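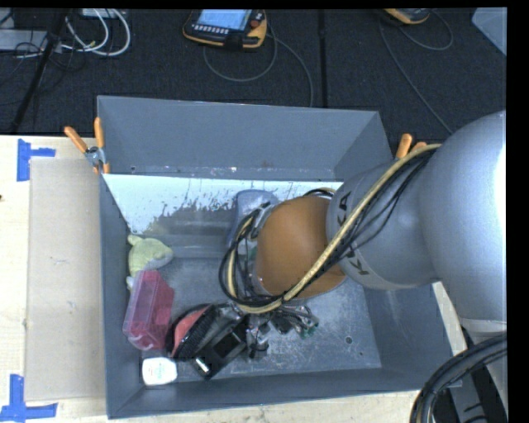

Every few months a supplier tells me that a bin-picking cell looks after itself once it has been set up. Tomos Prothero, who keeps ours going at Widen, has heard this one as well and goes rather quiet when it comes up. His view is that the arm is the least of it. KUKA build a decent arm, and his mornings go on everything fastened to it and everything under it. Look at the bin, held down on the table with orange-handled clamps. That is the fixture. Plurik quoted us for a machined one with dowels and a locking plate, and the quote had a 700 in it followed by more noughts than I cared for. We kept the clamps. Whether that was wise depends on who you ask, and Tomos will say the clamps are fine provided somebody checks them, which is the part that gets left out of the brochures.

His check goes like this. He pushes each side of the bin by hand before the drives go on. If it shifts, the clamps come off and go back on, and the bin gets lined up again before anything else is touched. Then he jogs the arm down slowly to a taught point over the floor of the bin and looks at the gap under the fingers. The software will do this for you, according to Wendt, whose calibration routine we had on trial last July. It ran 9 times and gave us answers that did not agree with each other. The sales engineer blamed the lighting. Tomos blamed the bin, pushed it, and found it loose. I am still not sure what we would have been paying for.

After that come the cables. I have sat through a whole afternoon on predictive maintenance and did not hear the word cable once, yet in my experience it is a cable that stops a cell far more often than a gearbox. You can spend a great deal on vibration sensors and still lose a shift to a connector that has worked its way out.

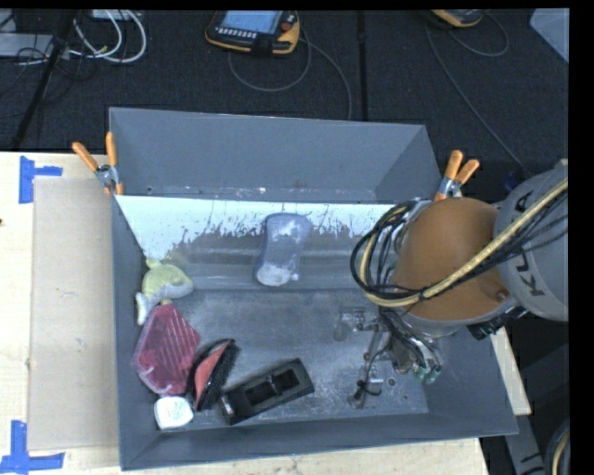

Cleaning is the other job that never gets costed. Statberg's leaflet claims 1000 hours between services, and it may well be true in whatever spotless room they tested in. Our bin has pale powder all over the floor and grey runs down the white panel at the back, and the gripper hangs right over it with its thin fingers and small black wires out in the open. So Tomos wipes the fingers, looks at each wire where it bends, and writes down what he finds in a paper book he has kept since 2006. I asked whether the book could go on the tablet. He said it could.

We have been offered a remote monitoring package for next year. I have asked what it does about dust and am waiting for a reply. If any reader has one of these packages and can name a fault it caught before a person did, please write in, with the fault and the date.

We use cookies to remember your newsletter preferences. By carrying on you agree to this. Accept | Manage settings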